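Isititz Research
Careers Log in Contact

Equity Research Associate, Industrial Hardware and Components
Location: Rekwood office, with up to 2 days a week remote
Team: Supply Chain Coverage
Reports to: Els Dekker, Head of Hardware Coverage

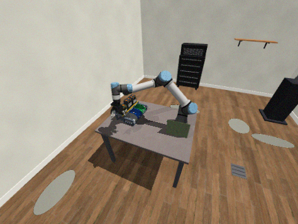

Simulated robotic arm mounted on a table.

Isititz Research publishes independent equity research for pension funds, family offices and paying individual subscribers. The Supply Chain Coverage team follows listed companies that make motors, sensors, connectors, power supplies and contract-assembled electronics. We are hiring one associate to support two senior analysts, Urmas Hunt and Sânziana Olteanu.

The position is permanent and full time. The start date is March, or earlier by agreement.

Duties

Maintain financial models for 30 listed companies. Each model is updated after quarterly results and after any change in company guidance.

Prepare first drafts of earnings notes. Notes on companies that report before the market opens are due to the senior analyst by noon.

Track inventory days, order backlog and capital spending across the coverage list, and reconcile reported segment figures when a company changes its segments.

Read annual reports in full, including the footnotes on leases, customer concentration and related parties.

Answer written questions from subscribers on published figures. Questions on ratings or price targets go to the senior analyst.

Travel to company sites and investor days is limited. The associate will normally attend the spring supplier meeting in Kutine.

Required

A degree in finance, accounting, economics or engineering, or equivalent work experience.
At least two years in equity research, credit analysis, audit or corporate finance.
Ability to build a three-statement model from filings without a template.
Clear written English. All notes are published in English.
Working knowledge of spreadsheets and of one scripting language used for data work.

Useful but not required

Experience with companies that report under more than one accounting standard.
A second language used in filings on our list.
Progress toward a professional analyst qualification.

Personal holdings

Research staff may not hold or trade shares, options or bonds of any company on the coverage list. Existing holdings must be declared before an offer is signed and sold within 90 days of the start date. Broad index funds are exempt. The same rule applies to accounts the employee controls for family members.

Terms

Base salary is set by experience and is stated in the first interview. The annual bonus is based on model accuracy and on-time publication – it is not tied to the performance of any rating. Exam fees for approved qualifications are reimbursed after a pass.

Selection process

1. Review of written application.
2. Phone interview with Paraschiva Enache, Recruitment.
3. Modeling test, completed at home. Candidates receive a set of filings and return a working model with a one-page note. The pass mark is 70 percent.
4. Interview at the Rekwood office with both senior analysts. Part of the interview covers the assumptions used in the test.

Candidates who do not pass the test receive their marked model. Test material is not used in published research.

How to apply

Send a resume and one writing sample through the application form. The sample should discuss a listed company and should not contain client or employer information. Applications without a sample are not reviewed.

Questions on data tools and access should be sent to Dorin Toma through the contact page. All other questions go to Recruitment.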